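From: Lụa Nghiêm
To: Tradby card and paper swap list
Subject: Re: August swap, sizes and deadline

Chiến Âu wrote:
> I missed the last round so I may be behind on this. Are we doing
> A2 cards again or the square ones? Also, is it still one card per
> person or do we send a set? I have a stack of Bodin cardstock in
> cream that I would like to use up, but it is only 80 lb and I
> remember someone saying that was too thin for a card base.

Hi Chiến,

A2 again. The square ones cost extra to mail and a few people asked us to drop them. It is a set this time, four cards each, any theme except Christmas. Hòa is collecting the Christmas ones separately and will write to the list about it.

80 lb is fine if you don't put much on the front. If you are stacking layers or using buttons, go up to 100 lb or glue a second panel inside. I used the cream Bodin for my spring set and it held up in the mail, though the fold cracked a little on two of them. Score it first and fold with the ridge on the inside.

Mỹ asked me off list about ink on the gray stock. The Drurketti pads dry slowly on it. I leave mine overnight before I add any watercolor. Heat setting works too but it curled my panels. 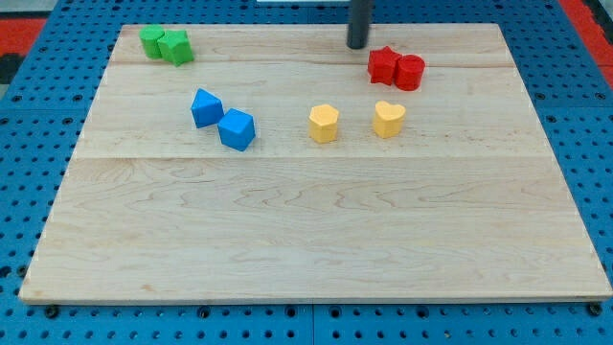
Dates and mailing

Packages should reach me by the last Monday in August. Please put your name on the back of every card, in pencil if you prefer. Last time I had one set with no name and it took me a week to find out it was Tín's.

Send to the same box as before, Box 837, Bruneck. Include a return envelope with postage already on it. Padded is better than plain if there is anything raised on the cards.

I can take 40 sets and I'm not there yet, so if you know someone who wants to join, have them write to me directly. They don't need to be on the list first.

Mỹ, I still have your scallop die from the spring swap. I'll put it in with your return package unless you need it sooner.

Lụa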